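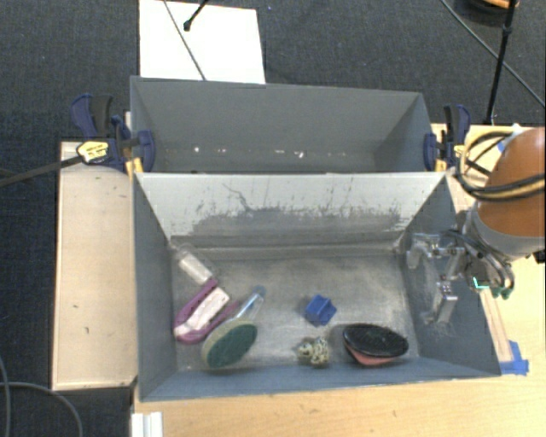

Sorting Room at Lukovance Reuse Center to Take Small Household Items From April

Local News | Recycling & Reuse

News > Community > Waste and Recycling

2025-02-07

The reuse center in Lukovance will start taking small loose household items in April, ending a rule that limited drop-offs to furniture, boxed kitchenware and clothing. Items such as brushes, bottles, toy parts and small plastic goods will be accepted at the side entrance and sorted by hand in gray bins before going to the shop or to recycling.

The center has run a short trial of the new sorting setup since the start of the year. Under the old rule, residents who brought a mixed bag were asked to take it home again or put it in the trash container by the gate. Staff said the rule was the most common cause of complaints at the front desk.

In the trial, each bag is emptied into a wide gray bin with a metallic floor. A second bin is kept behind it for items that have been checked. A scrubbing brush with a green scouring head and a clear handle, a clear plastic bottle or tube and a small blue block are typical of what ends up in the first bin, according to the center. Most bags hold a few things of that size from different rooms of the house.

The center took in 107 bags during the trial. Of those, 34 held nothing that could be sold or recycled. The others had at least one item that went on to the shop shelves or to a recycling company in Stulance, which takes clean hard plastic and metal from several towns in the area.

Items will be split into four groups. Things in good condition go to the shop. Clean plastic and metal go to Stulance. Batteries, cords and anything with a plug go to the electronics cage, which is already in place near the loading door. Everything else is thrown out at the center's expense.

Used cleaning tools are likely to be the hardest group to handle, the center said. Brushes and sponges that have been used in a kitchen or bathroom can't be sold, and many of them are made of more than one material. A brush with a plastic handle will be recycled only if the head comes off. Residents are asked to take the head off at home if they can.

Plastic bottles will be accepted empty and with the cap on. Bottles that have held motor oil, paint thinner or garden chemicals must still go to the hazardous waste counter, which is open on Saturday mornings. The counter is in a separate building and its hours will stay the same.

Toys and toy parts have been one of the better groups so far. Single blocks and loose pieces are collected in tubs and sold by the scoop. The center had planned to stop selling loose pieces last fall for lack of shelf space, but it now has room after moving the book section to the upper floor.

The bins came from a packaging plant on Caron Road that closed its second line. They are worn and scratched on the inside, and the center has decided to use them as they are. New bins of the same size would have cost $26 each. The money saved will go toward better lighting over the sorting area and a rubber mat for the floor, where staff stand for most of a shift.

The city agreed to the change last month after a request from the center. It will pay for one extra part-time position through the end of the year. The job will be posted at the front desk and on the city's website before the end of the month. No experience is needed, but applicants must be able to work two Saturdays a month.

The cost of throwing out unusable items is still a concern. The center pays for trash by weight and expects to use more of its budget on it once the new rule begins. If the amount is too high by summer, it may set a limit of two bags per household per visit. There will be no limit at the start.

Some residents asked at a meeting in January whether the center would also accept opened cosmetics, candles and cleaning products. It will not. The insurance company covering the building does not allow open containers of liquid in the sorting room, and the center does not plan to ask for a change.

Bags should be tied and no larger than a standard kitchen trash bag. Broken glass, knives and needles can't be put in the bags under any conditions. Two bags in the trial had broken glass at the bottom, and sorting was stopped both times until the bin had been emptied and wiped down. Anyone with sharp items should hand them over separately at the desk.

Labels for the bags will be printed by Skoltatix, a print shop on the square, and will be free at the center and at the public library. The label has space for a street name but not for a house number. The center wants to know which parts of town the bags come from so it can decide whether to place a collection box on the north side, where many people do not have a car.

Drop-off hours for small items will be shorter than the regular hours to begin with. The side entrance will be open from 10 a.m. to 2 p.m. on weekdays and from 9 a.m. to noon on Saturdays. Furniture and boxed goods can be brought to the main entrance at the same times as before.

Parking on the side street is limited to 15 minutes. The city will mark three spaces next to the side entrance for drop-offs, and the bicycle rack that stands there now will be moved to the front of the building. Drivers with trailers should keep using the main gate.

The shop will be closed for two days at the end of March while shelves are moved and the small-item section is set up along the back wall. Prices in that section will start at 50 cents. Large items that have already been paid for can be picked up during the closure by calling the front desk a day ahead.

A sheet listing what can and can't go in the bags will be mailed to households with the next water bill. Copies in large print will be available at the center.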